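# The sticker page

Ivars Koppel keeps his stickers in a shoebox, and the shoebox is full. When I visited in February he took out the top layer and put it back again twice before he found the roll he wanted to show me. It had a cat on the label and a price in a currency I didn't recognise. He had owned it for two years and used four stickers from it.

That is a common state of affairs among people who buy stationery. Stickers are cheap, small and easy to post, and they come in quantities that suit a classroom. A roll from Gesero, one of the labels Koppel likes, holds 300. A mixed bag from Stonis holds 400. Most buyers use a handful on envelopes and birthday cards and then forget where they put the rest.

Koppel, who repairs clocks for a living, decided to do something about it. He bought a spiral notebook with lined pages and started moving the stickers into it, one design after another, until a page was full. Then he turned over and started the next. He doesn't write anything beside them. The lines help him keep the rows level, although he admits the rows drift anyway.

He is part of a loose group that trades by post. They call the finished books "keeps". A keep can be sorted by animal, by colour or by maker, or left unsorted. Some people fill theirs edge to edge, others leave a finger's width around every sticker so that it can be cut out later and given away. There are disagreements over this, most of them mild.

## Getting them off the strip

The rolls come on glossy backing paper, with the stickers already cut. In theory you peel one and press it down. In practice the backing curls up as soon as you let go of it, and a long strip will wander across the desk and pick up crumbs. Small stickers also have a way of folding over on themselves, and once the glue has met the glue there is no saving them.

Koppel's method is to hold the strip in his left hand and bend it back over a finger. The edge of the sticker lifts by itself and can be taken with the right hand. He holds it by the very rim, lowers one side first and lets the rest follow. He presses with a fingertip and never with a nail, which leaves a dent in thin paper.

Butkienė, a retired bookbinder who has been trading with him for several years, uses flat tweezers for everything. She thinks fingers leave grease and that the stickers will lift at the corners in ten years' time. Koppel says he will check in ten years' time.

Both of them agree on the notebook. A spiral binding opens flat, so the hand has something firm to press against right up to the coil. A glued book springs shut, and the page nearest the spine bows upwards. Butkienė has taken glued books apart and rebound them to get round this, but she doesn't recommend it to anyone without a press.

Paper matters too. Zellar makes a cream stock that she buys by the ream, and she likes it because white stickers show up against it. On bright white paper a pale bear with a thin outline almost disappears. Cream is also kinder to lined pages, where the ruling can fight with the drawing.

## How full is full

A page of stickers gets thick. One layer adds very little, but a notebook with every page covered will no longer close properly, and the cover starts to stand open like a fan. Koppel's first keep has 309 stickers in it and has to be stored under a dictionary. He now uses one side of each leaf, except when he forgets.

Repeats are the other difficulty. Rolls often carry the same few designs over and over, and a keep with nine identical bears in a row looks like wallpaper. Traders send their doubles on. Koppel cuts the backing into short lengths, folds them into a sheet of greaseproof paper and posts them in an ordinary envelope. He gets the same back, usually with a note.

Bears are the easiest thing to find and, going by what turns up in the post, the easiest to draw. The same round head will do for all of them, so the artist can spend the effort on clothes and props. A hat or a scarf is enough to make a new one. Hearts come along in most sets – small ones, useful for filling the gaps where nothing else will go.

Placing them is slow. A page takes Koppel most of an evening, partly because he stops to look. He starts in an upper part of the page and works outwards, turning the book a little as he goes so that his wrist stays straight. He has no plan for the page before he begins. Butkienė lays hers out first on a sheet of baking paper, where they can be shifted about, and moves them across when she is satisfied.

Neither of them has sold a keep. They have been asked. Butkienė gave one to her niece, who peeled out the best ones and stuck them on a lunchbox – Butkienė has since made her another, using stronger glue. 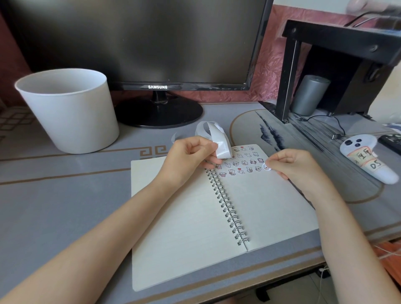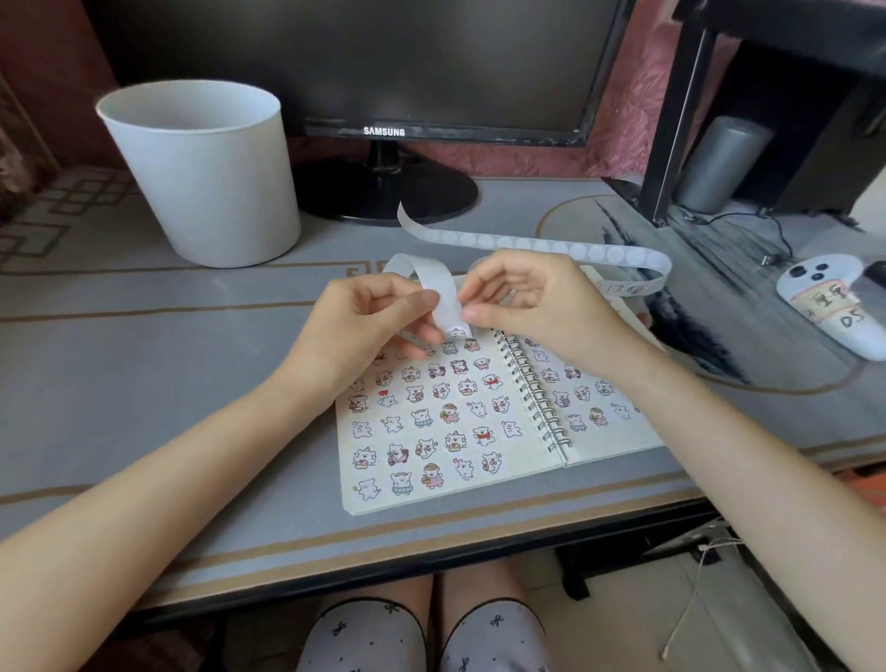 *Cartoon stickers going into a spiral-bound notebook, with the backing strip held in the left hand.*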